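Desk stapler

A desk stapler joins sheets of paper by driving a thin metal staple through them and folding its legs flat. Most hold the staples in a long channel under a hinged top arm.
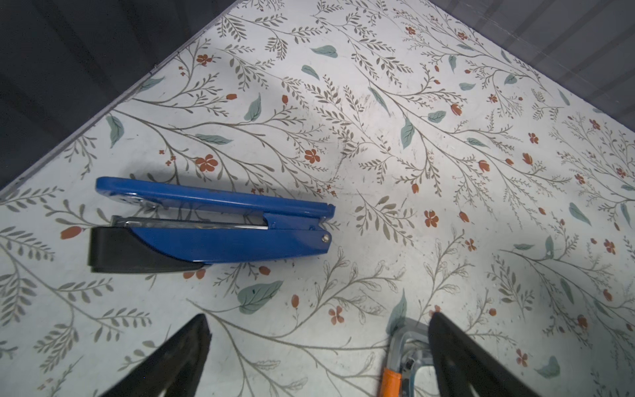

Hayley Naylor disagrees that the hinge wears out first, and says the spring went on both of hers.

Staplers are often kept with small hand tools. A lidded box with a carry handle suits a shared table, and longer items can lie beside it. 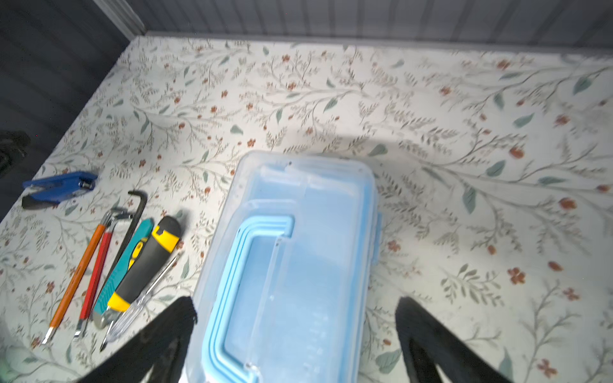
Storage box with pencils, screwdrivers and a stapler

Wall baskets leave the table top free for work. The Mandmont guide advises keeping hex keys and screwdrivers together.

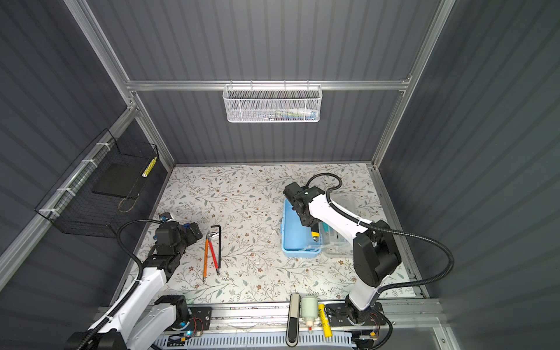
How many sheets can a small stapler take?
Up to 6 for the lightest models, though thick paper lowers the number.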